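Cómo cuidar los vaqueros y la ropa de cama estampada para que duren años

Me encanta la colada. Ya está, lo he dicho. Hay quien se relaja haciendo pan y yo me relajo clasificando ropa, y desde que empecé a apuntar lo que me funcionaba (en una libreta que ya va por la segunda tapa) se me han llenado tantas páginas que toca compartirlas. Van los trucos que uso para dos cosas que en casa se lavan sin parar: los vaqueros y las sábanas con dibujo.

Antes de meter nada en la lavadora

Vacía los bolsillos. Todos, también el pequeñito de delante, que es donde acaban los tiques y las horquillas. Un pañuelo de papel olvidado te deja pelusa en la carga entera y luego toca pasar el rodillo prenda por prenda. Si ya te ha pasado, mete la ropa seca diez minutos en la secadora en frío con una toalla limpia y verás cuánta pelusa aparece en el filtro.

Los vaqueros van siempre del revés, con la cremallera subida y el botón cerrado. Así el roce se lo lleva la cara de dentro y las rodillas no se quedan blanquecinas. Las fundas nórdicas, igual: del revés y abrochadas. Si las dejas abiertas se tragan los calcetines, las camisetas y todo lo que pase por allí, y sale del tambor una bola enorme con el centro empapado.

El vaquero azul oscuro nuevo, solo

Las primeras dos o tres veces lávalo aparte, con agua fría y poco detergente. ¡Poco de verdad! Con media dosis basta para un pantalón que solo has llevado un par de tardes. Para saber si todavía suelta color, moja una esquina de un trapo blanco y frótala por dentro de la cintura. Si el trapo sale azul, el pantalón sigue lavándose solo.

Mucha gente me pregunta por el vinagre y la sal. Yo los he probado los dos y el tinte se sigue yendo a su ritmo, así que ya no los uso para eso. El vinagre blanco sí lo guardo para quitar el olor a cerrado de la ropa que sale del altillo: un chorrito en el cajetín del suavizante, y nunca, nunca mezclado con lejía.

En cuanto a la frecuencia, los míos se lavan cuando están sucios. Entre lavado y lavado los cuelgo una noche junto a la ventana y las manchas sueltas las limpio con un paño húmedo y una gota de jabón neutro. Mi amiga Noemi Farina los mete en el congelador, y yo la quiero mucho, pero en mi congelador no cabe ni una bolsa de guisantes.

Sábanas blancas con dibujo

Parecen fáciles porque el fondo es blanco, y ahí viene el disgusto: echas lejía como harías con una sábana lisa y el estampado se queda triste y desigual. Para el fondo blanco va mucho mejor el percarbonato. Disuelvo una cucharada sopera en agua caliente, relleno el barreño con agua templada, compruebo en una esquina escondida que el color aguanta y dejo la sábana en remojo una hora. Después, lavado normal a 40 grados si la etiqueta lo permite. En seda o lana ni se te ocurra.

Otra cosa que cambia mucho el resultado es la carga. El tambor tiene que quedar con hueco para meter la mano por arriba. Una sábana de matrimonio ocupa muchísimo cuando se moja y, si va apretada, sale arrugada como un acordeón y con restos de jabón en los pliegues.
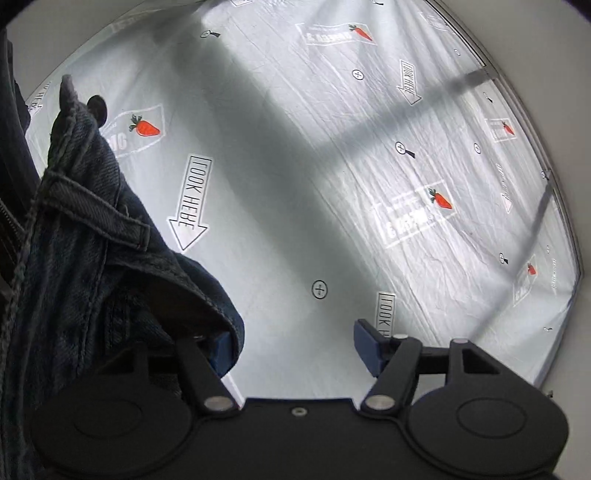

Vaqueros oscuros y tela blanca estampada: cada cosa con su lavado.

Las arrugas, con paciencia y sin plancha

Yo plancho poquísimo, y las sábanas casi nunca. El truco está en sacarlas nada más acabar el programa y sacudirlas con ganas, mejor entre dos personas, cada una agarrando dos esquinas. Luego las cuelgo dobladas por la mitad, con el borde bien recto sobre la cuerda, y les paso las palmas por encima de arriba abajo. ¡Se alisan una barbaridad!

También ayuda bajar el centrifugado. Con 400 revoluciones la ropa sale más mojada y tarda más en secarse, pero el propio peso del agua va estirando la tela en el tendedero. En invierno subo un poco, que si no aquello no se seca ni rezando.

Si ya tienes la sábana seca y arrugada, llena un pulverizador con agua, humedécela ligeramente, estírala sobre la cama hecha y remete bien los bordes. En una hora está bastante presentable. La primera que me lo enseñó fue mi abuela, que lo hacía rociando con los dedos.

Tender los vaqueros

Del revés todavía, a la sombra y colgados por los bajos. La cintura pesa más, tira hacia abajo y las perneras quedan rectas. Si los cuelgas por la cintura, usa dos pinzas en las costuras laterales y saca los forros de los bolsillos hacia fuera, que es lo último que se seca y lo primero que huele mal.

La secadora la evito con todo lo que lleve elastano. Si tienes prisa, 14 minutos a temperatura baja para ablandarlos y el resto al aire. Quedan mucho menos tiesos.

Manchas que me habéis preguntado

Hierba en la rodilla: alcohol de farmacia con un algodón, a toquecitos, probando antes por dentro. Después jabón de lavar y agua tibia.

Aceite: polvos de talco o maicena encima durante unas horas, cepillar y frotar con una gota de lavavajillas. Funciona incluso con manchas de varios días, aunque a veces hay que repetir.

Sangre en las sábanas: agua fría siempre. Con agua caliente la mancha se fija y ya cuesta horrores.

Tinte azul de un vaquero en una tela blanca: no la seques. Vuelve a mojarla enseguida y haz el remojo de percarbonato que he contado antes. Sorin Gashi me escribió en septiembre porque se le había quedado media funda de almohada celeste y necesitó dos remojos, pero la recuperó.

Guardar

Los vaqueros los doblo a lo largo y luego en tercios, de pie en el cajón, como si fueran libros. Las sábanas van por juegos dentro de su propia funda de almohada: la bajera, la encimera y la otra funda, todo en un paquetito. Abres el armario, coges uno y tienes la cama entera. Y deja siempre que se enfríen y se aireen un rato antes de guardarlas, sobre todo si vienen de la secadora.

La próxima página de la libreta es la de las toallas, que tengo pendiente desde hace meses. Si tenéis algún truco para que no se queden ásperas, dejádmelo en los comentarios y lo pruebo.

Actualizado en abril de 2022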